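How do you get marker ghosts off a whiteboard that's been neglected for years?

Asked by skurkasier

Okay so I inherited a small meeting room at work (Constead branch, second floor, smells like carpet) and the whiteboard in it is driving me nuts. Old marker everywhere. I've wiped it with a dry eraser, a wet paper towel, then the blue spray from the supply closet, and all I get is a sort of gray haze with the old drawings still grinning through it. Somebody did use the good markers on it too, I think, because the black comes off way easier than the red.

I priced a new one and the size we'd need is $1,139 before anybody hangs it. My boss laughed. So I need to save this one! Is there a cleaner that really works, or is the surface just shot? I don't know the brand, there's no sticker on it that I can find, and a magnet sticks fine.

Also, does covering half of it with a poster make the rest wear out faster? We've got one pinned up and I'm kind of scared to look under it.

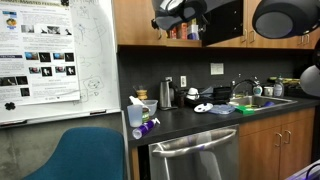

lirnex_fan
Rubbing alcohol, the strongest the drugstore has. Put it on a soft cloth, let it sit 10 seconds or so on the bad spots, wipe, flip the cloth, wipe again. Then go over the whole thing with plain water and dry it. Open the door while you do it, the smell is no joke in a little room. I've rescued two boards that way and gave up on a third, which had been scrubbed with kitchen powder and was all scratched up. Marker gets down in the scratches and that's it, it lives there now.

For really old lines, trace over them with a fresh dry-erase marker and wipe right away. The new ink loosens the old. Sounds dumb, works great.

Saarinen_basement
just buy the stick-on film, we did ours in an afternoon. bubbles a little in the corners but who cares

Posted by oldchalkdust
I'd try the alcohol before the film, because peeling that stuff off later is a misery. On your poster thing: no, it won't wear the board out. Whatever was written underneath has been sitting there drying that whole time though, so expect the worst ghosts there. Take it down, clean the whole board in one go, and put it back up after.

And get the blue spray out of that room if it's glass cleaner. Some kinds seem to leave a film on the board and then every marker you use after that smears. I fought with mine from August until Thanksgiving before I figured that out.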